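Flatent update: teaching two arms to handle cloth

2 comments | 5 shares

Work on the Flatent project has moved from hard objects to soft ones. Through July the Nidmont bench was used for cups, lids and blocks, and the arms learned those from fairly few demonstrations. Cloth is taking longer. The same item never lies the same way twice, and an operator has to decide where to take hold of it each time.

All of the teaching is done by remote control. The operator moves a pair of hand-held leader arms, the two arms on the bench copy the motion, and the joint positions are saved along with the video. We do not write out any grasp points ahead of time. If a demonstration goes wrong halfway through, the operator marks it and starts over, and the marked ones are kept in a separate folder.
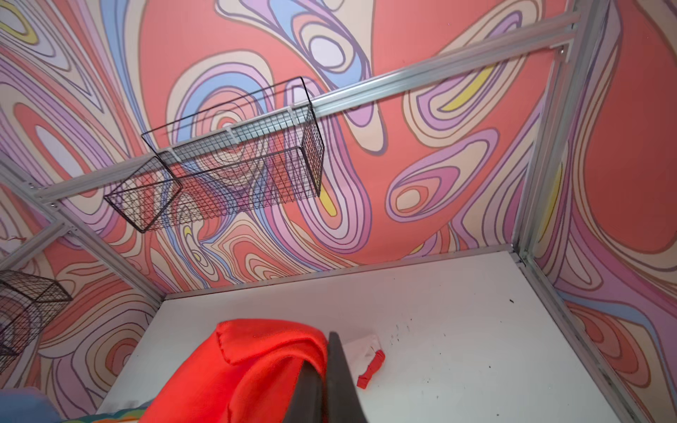 The target for this round is 2000 usable demonstrations. At the last count we had 2477 recorded, but that number includes the marked ones and has not been sorted yet. Sorting is slow work. A file can look fine from one view and turn out to have a missed grasp in another, so each one gets watched from every camera before it is accepted.

Operators asked for shorter shifts after the first week, and they were right to. Cloth work is harder on the wrists than block work, and the demonstrations recorded late in a long shift were jerky. Shifts at Nidmont and at Trindade are now two hours, with a break in the middle.

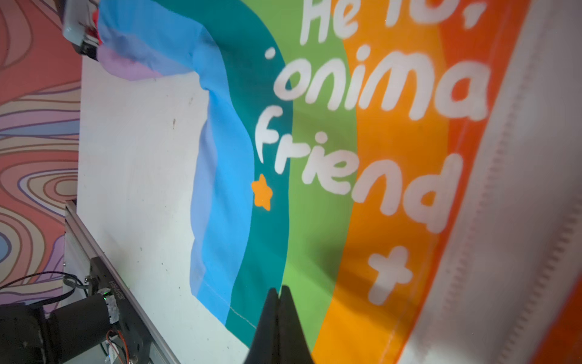
We also changed the instructions on speed. Early on, people tried to move as fast as they would with their own hands, and the follower arms lagged behind the leaders. The current advice is to slow down before closing the gripper, wait until it has closed, and then lift. Recordings made this way are longer, but they are easier to learn from. 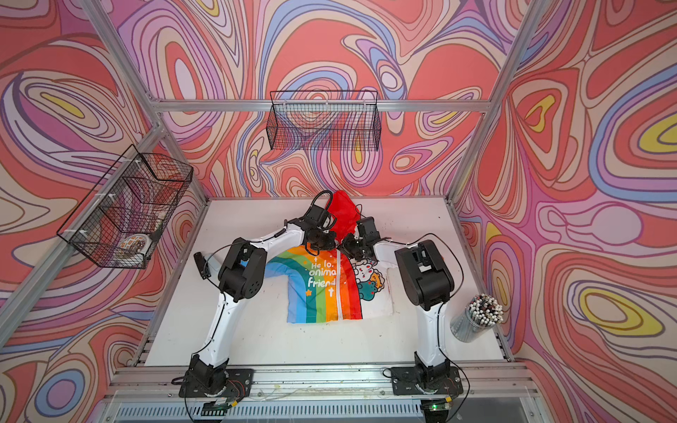 Two-arm tasks need their own practice time. Most new operators favor one hand and leave the other parked, and a policy trained on that will do the same. We now ask them to bring both grippers in toward the middle, as with the red cloth held up over the striped shirt, and to keep both in view of the overhead camera. It feels awkward for the first few tries.

Boltutero has updated the recording software at both sites. Please restart the leader arms after installing it, or the gripper calibration will not carry over. The next operator training is at Trindade, and the sign-up sheet is in the shared folder.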